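Ticket 627: false tracks in the northwest sector, coastal radar, Harries Point
Product: Vimano surface/air surveillance set, trailer mounted
Opened by: Alun Gethin
Status: Open, waiting on vendor
Priority: 2

Problem as reported

Since the February software update we get tracks over open water that match nothing on AIS, nothing on transponder and nothing out of the window. They start at a range of 40 kilometers, run inbound for a few minutes and drop. Always the northwest sector. The release notes say the update "improves small target performance." I would like to know on whose targets.

First answer from Altance support was sea clutter, please raise the threshold. I raised it. The false tracks stayed and we lost two fishing boats that I could see with binoculars. Threshold is back where it was.

Second answer was anomalous propagation. Maybe. We do get ducting on this coast, but it comes with warm, still weather, and the worst night so far had a gale blowing through it. I asked which weather data they had used to reach that finding and have had no reply to that part of the question.

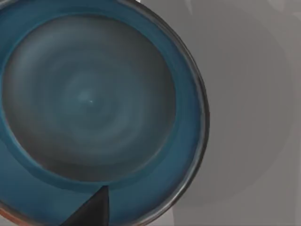 Steps taken at site so far:

Rotary joint checked, no change in loss through a full turn. Waveguide pressure normal. North alignment checked against the lighthouse and the water tower, both within limits. Clutter map wiped and left to rebuild overnight. The map came back looking much the same, and so did the tracks.

Swapped the receiver module for the spare. No difference. I didn't expect one, as a bad receiver wouldn't pick out one sector and leave the rest alone, but it was on the support checklist and they won't move to the next step until every box is filled in.

Sector blanking does stop the tracks. It also stops everything else in the sector, so I'm not accepting it as a fix, whatever the closing note on the last ticket said.

Update, Alun Gethin

Support now suggests interference from the wind farm. The turbines are south of us. I've sent the chart again with the bearing marked.

What I did find is that the false tracks only show up when the set is using the longer pulse pattern. Locked it to the short pattern for 6 hours and got none. Went back to automatic and had one before I'd finished writing it in the log. That's a single trial and I wouldn't hang much on it, but it's more than the checklist has produced. It makes me think of second-time-around returns from the hills across the bay, and of something in the update that changed the pulse spacing. Altance says the spacing was not touched. I'd like to see the parameter file before I believe that.

Requested: parameter files from before and after the update, and permission to roll back.
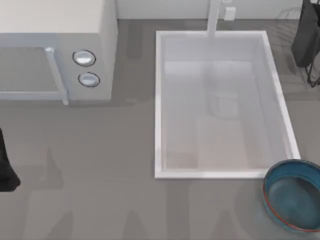 Paraschiva Dobre replied that the old parameter file had been found and that the spacing did differ in one mode, by a small amount, which engineering considered "not operationally significant." Rollback is approved for one night only, with recording switched on. She also asked for plot data as well as tracks, so they can look at what goes into the tracker before it makes up its mind.

Alun Gethin: Fine. Plots and tracks will both be recorded. If the rolled-back set is clean I'll want the wording "not operationally significant" taken out of this ticket. If it isn't clean I'll say so here. Please don't auto-close in the meantime, it has happened twice.

Next action: site to roll back after the evening watch change and upload the recording.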